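Mosterstead Game Room: Table and Storage Notes
Gallery 7
Text: Marijke Cuypers
Updated June 20, 2020

The gallery covers the game room at Mosterstead after the refit. The room is used for cards and small board games and measures 70 square feet. Entries are limited to surfaces, cases and small items. Earlier galleries cover the lighting and the shelving.

Surfaces

The work surface is dark gray with pale and rust-colored veining, in the manner of marble. The walls are kept light and plain so that small parts stand out against the darker top. A metal rail follows the left edge. Matúš Ďurica chose the pattern from three samples supplied by Stadik. Crumbs and dust show less on it than on the plain black top used before.
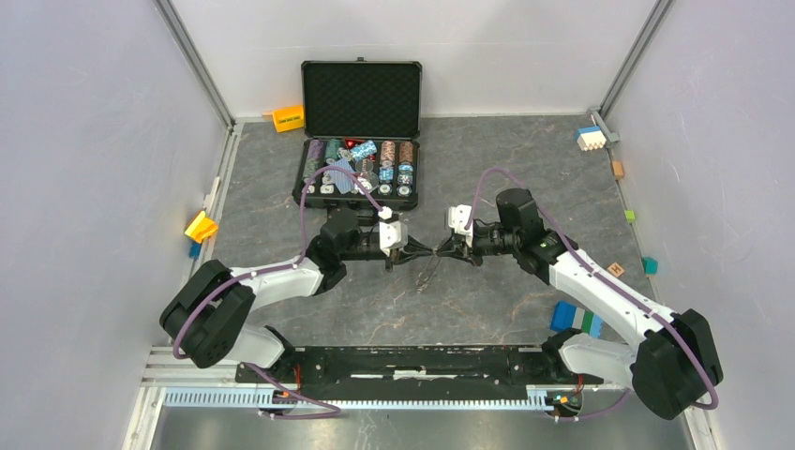 Cases are stored closed and laid flat. When a case is open on the table it goes toward the back wall, which leaves the front clear for handling. The black poker case follows the same rule. Its inventory number is 1657, and the number is written on the shelf label only.

Small items

Chains and other thin strands are kept apart from cards and chips. Each one goes into its own pouch, fastened if it has a clasp. A strand put away in a heap will knot, and fine links bend when pulled. Hold it at the ends and let it hang before lowering it into the pouch.

Care

Wipe the surface with a damp cloth, then a dry one. Do not use abrasive pads. Emília Zelenák keeps the list of missing parts, and replacements are ordered through Celleo in August.

Next gallery: chairs and floor covering
Back to index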